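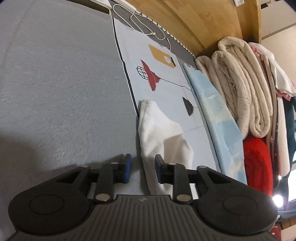 Hand-held gripper, fingers open, over a crumpled white cloth. Folded bedding at right.

December, by Ffion Skyrme
2 min read

Minutes, handling practice group

Attending: Sasaki, Wogan, Phillips, Vishwakarma, Skyrme (minutes)

1. Finger pads. Wogan proposed replacing pads after 200 hours of use on textiles. Agreed. Section 5 to be amended.

2. Start position. Every recording starts with the fingers open and clear of the cloth. Phillips asked for a minimum clearance of 32 mm. Held over until Trastent sends its measurements.

3. Cables. Loose cables are to be moved off the work surface before recording. Agreed without discussion.

4. Log format. Sasaki to circulate the revised sheet. Vishwakarma to check it against the Gwilliam draft.

Closed 4:10 p.m.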